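Chapter 2
What "Hard-Wearing" Means

1/16/22
By the Household Textiles course team, Sirnau Open College

Pick up almost any tea towel, school shirt or duvet cover in a shop and something on the packet will tell you it lasts. The words vary. "Hard-wearing" is common, as are "built for life", "everyday tough" and the rather nervous "stays like new". None of these phrases has a fixed meaning. A seller who uses one has usually not said how long the cloth will last, under what treatment, or compared with what.

This chapter looks at how such claims are made and what would be needed to back them up. It assumes you have read Chapter 1 and can tell a woven cloth from a knitted one, and that you know roughly what is meant by a yarn, a ply and a finish. You will not need any chemistry until Chapter 5.

A word on tone before we go further. Some students find this chapter grumpy. It is fair to say that most makers of household cloth are not trying to cheat anyone, and that many of them know far more about their product than the packet lets on. The trouble is that the packet is what the buyer gets. If a claim can't be checked from what is printed there, or from something the seller will hand over when asked, then the buyer is being asked to take it on trust. We think that is worth being grumpy about.

2.1 Ways for a cloth to fail

Ask a group of people when a towel is worn out and the answers will not agree. One person will throw it away when the edge starts to unravel. Another will keep it until there is a hole in the middle, then cut it up for dusters. A hotel may retire the same towel much sooner, when it has gone grey, even though it would dry a guest perfectly well.

So "how long does it last?" is really several questions packed together. Cloth can tear, when a sudden load breaks many yarns at once. It can wear thin, when rubbing takes away fibre a little at a time. It can pill, which means that loose fibres work their way to the surface and tangle into small balls. It can shrink or stretch out of shape. The colour can fade, run, or rub off on other things. The seams may give way long before the cloth does, and with cheap bedding they very often will. A coating may crack or peel while the base cloth beneath it remains quite sound.

These failures don't move together. A tightly woven cotton can be very hard to tear and still lose its colour quickly. A fluffy acrylic blanket may hold its colour for years and pill within a fortnight. A label that says only "durable" has chosen one of these meanings without telling you which, or else has not chosen at all.

Keep this list beside you as you read the rest of the chapter. When you meet a claim, ask which failure it is about. A surprising number of claims can be dismissed at this point, before any figures have been looked at.

2.2 Rubbing machines

The usual way to test for wear is to rub the cloth. A sample is clamped, a second surface is pressed against it with a known weight, and one is moved over the other again and again until something happens. The result is reported as a number of rubs.

Numbers like this have real value. They let a buyer for a furniture firm compare two upholstery cloths tested in the same way, and they can show a maker that a change in yarn has made things worse. We don't want to put you off them. But a rub count has limits that tend to get lost between the test room and the shop.

The first is the end point. "Until something happens" has to be pinned down. Is it the first broken yarn, or the second? A change of shade that a trained eye can pick out? A given loss of weight? Change the end point and the count can change a great deal, with no change at all in the cloth.

The second is the rubbing surface. Wool rubbed with wool behaves differently from wool rubbed with wire mesh. A cushion in a real house is rubbed by denim, by bare skin, by the buckle of a bag and by the dog, and each of these pulls at the fibres in its own way. The test replaces them all with one surface, which makes the test fair between samples and rather poor as a forecast.

The third is that a flat sample, clamped at the rim, has no corners. Real things made of cloth tend to wear out at folds, hems, cuffs and edges, where the same small strip takes the rubbing every time. A shirt collar can be finished while the back panel looks as it did in the shop. A test on the back panel will report a splendid shirt.
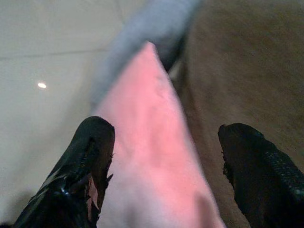
2.3 CASE STUDY: THE FLELLON TEA TOWEL

Flellon is a plain-weave tea towel sold through the Bang chain of homeware shops. For several years its paper band carried the line "Tested to 400 washes". We chose it for this chapter because the claim is better than most. It gives a number, it says what was done, and when we asked to see the test report the maker sent one.

The report was two pages long. The washing had been carried out with a laundry additive called Drutix, sold by the same maker and described there as a "fibre care rinse". The towels were washed at a low temperature, in a machine filled only with other Flellon towels, and dried flat. After the last wash they were checked for holes, and there were none. The report then stopped.

Consider what we have been told. The towels survived in the sense that they had no holes. We don't know whether they had shrunk, or faded, or stopped soaking up water, and a tea towel that pushes water round a plate is not much use to anybody, holes or no holes. We don't know how they would have fared without the rinse, as no towels were washed without it. And we don't know what happens to a towel that is used between washes, because these were not. They were never pulled through an oven door handle, never used to grip a hot dish, never left in a damp heap and never put in with a load of jeans.

"Tested to 400 washes" is therefore true. It is easy to see, though, how a shopper reading it would hear something else, perhaps that the towel will still be a good towel after that many trips through the machine at home. The band doesn't say so. It leaves the reader to supply it.

Notice also the word "to". A cloth tested to a certain point may have been stopped there because it was about to fail, or because the budget ran out, or because the number looked well on the band. Without knowing why the test ended, we can't say whether the figure is a limit or just a place where somebody switched off.

2.4 Asking the owners

If machines can't tell us how cloth wears in use, it seems sensible to ask the people using it. Surveys of owners are popular with sellers for this reason, and for the further reason that they are cheap.

The same band that carried the wash claim was later changed to read "Loved by our customers". Behind it was a questionnaire sent out one August, to which 2,318 people replied. That sounds like plenty of people, and for many purposes it would be. Size is not the weak point here. The questionnaire went to shoppers who had bought a Flellon towel and then signed up for the Bang newsletter, and those who replied were entered in a prize draw. Anyone who had bought one towel, disliked it and gone elsewhere had very little chance of being asked.

The questions had their own problems. Owners were asked whether the towel had "stood up well to daily use". They were not asked how often they used it, how old it was, or how many others they owned. Somebody with a drawer full of tea towels may wash each of them a few times a year. Their good opinion is quite real, but it tells us little about wear.

A larger survey run the same way would have given the same answer with more confidence, and that is a worse result. Students often reach for "they should have asked more people" when criticising a survey. Try first to say who was left out, and which way their answers might have leaned.

2.5 What a fair claim would look like

We have been hard on one tea towel, and you may reasonably ask what its maker ought to have printed. There is not much room on a paper band. Even so, a short line could name the failure that was tested for, the washing conditions, and where to find the full report. Something along the lines of "No holes after 400 cool washes with fibre care rinse" would fit, and a careful shopper could do something with it.

Whether it would sell towels is another matter. A maker who prints modest claims sits on the shelf beside rivals who print "built for life", and the shopper has a few seconds. Section 2.6 takes up the rules that are meant to even this out, and looks at why they are so seldom used against household cloth. Before starting it, find an item at home that was sold to you as long-lasting. Write down the exact words if you still have the packet, decide which of the failures in 2.1 they refer to, and keep your note for the exercise at the end of the chapter.

Contact the course team | © Sirnau Open College | Back to top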